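Participants wanted: voter turnout study, Prindlow district

Mitgate is looking for residents of Prindlow and Priniron to take part in a study of local council elections. We want to hear from people who voted last time and people who did not.
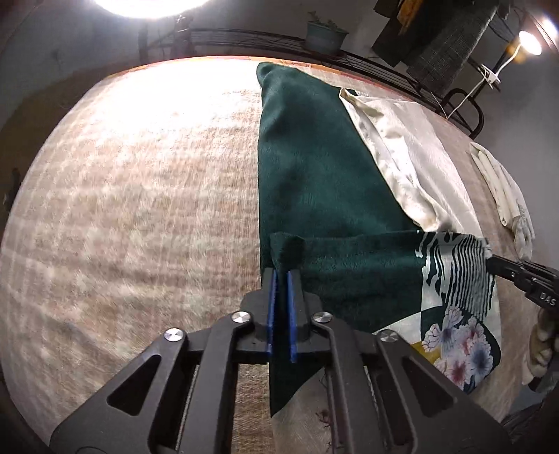
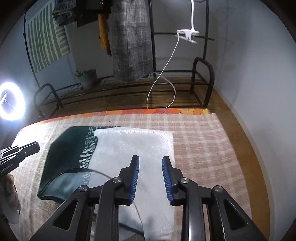 Cloth and towel, with gripper jaws in front.

You will fill in 3 short surveys between now and August. Each person who completes all of them receives $400. We have room for nearly 1,000 people. You must be 18 or older and registered to vote.

Apply at the Mitgate front desk.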